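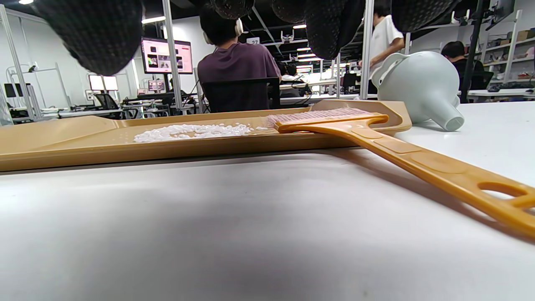
Dustpan and brush on the white table, granules in the pan.

Herton open office, shared table check, 26 Dec 2019

Spilled granules: OK. There's a little mound of the white stuff sitting in the tan dustpan. I still don't know if it's foam or something harder, so please bag it before it goes in the bin (it gets everywhere!).

Dustpan: OK. Long one, raised lip at the back. I ran my thumb along the front edge and found no cracks.

Hand brush: OK, with a note. Yellow handle, pink bristles, and it has a hole near the handle's end, so let's hang it up after use, please! I found it on the floor in July and nearly went flying.

Green ceramic piece with the spout: MOVE. It's way too close to the sweeping for my nerves. Top shelf would be great.

Tabletop: wipe again. Spray is under the sink, 500 ml bottle, nearly full.

Floor around the table: not done yet. I had 10 minutes and people were working, so I'll get down there with a flashlight once the desks clear out.

Next check: same list, plus the extension cords I skipped.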